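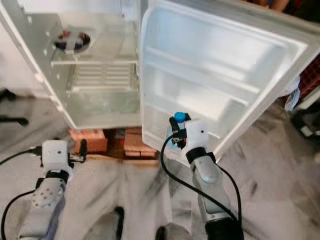
Mondwood opens fridge replacement scheme to private tenants

Households renting from private landlords can now apply to Mondwood for a low-energy fridge at reduced cost, the housing charity announced in April. The scheme was previously open only to tenants in Mondwood's own 867 homes.

Under the extended scheme, tenants pay £42 towards a new appliance. Mondwood meets the rest of the price and covers delivery and collection of the old fridge. Applicants must receive a means-tested benefit and have a fridge that is at least ten years old or no longer keeps food at a safe temperature.

The charity supplied 153 fridges during the pilot, which ran over two winters. Some 85 of these went to families with a child under five.

"Many of the people we visited were shopping every day for milk and meat because they couldn't store it," said Veronika Imhof, head of tenant services at Mondwood. "Small shops are dearer, so a broken fridge was adding to the food bill as well as the electricity bill."

Landlords must give written consent where the existing fridge belongs to them. The new one becomes the property of the tenant, who may take it to another address.

Deliveries will be handled by Kanum, a local haulage firm. Old appliances will go to the Turkivel recycling yard, where the refrigerant gas is removed before the metal is sold on.

Wael Mahrous, operations manager at Kanum, said: "We have two vans set aside for this and expect to deliver within three weeks of an application being approved."

Application forms are available from Mondwood's offices and from local advice centres. Tenants who have already had a fridge through the pilot cannot apply again.

Media enquiries: Ilona Jakab, Mondwood press office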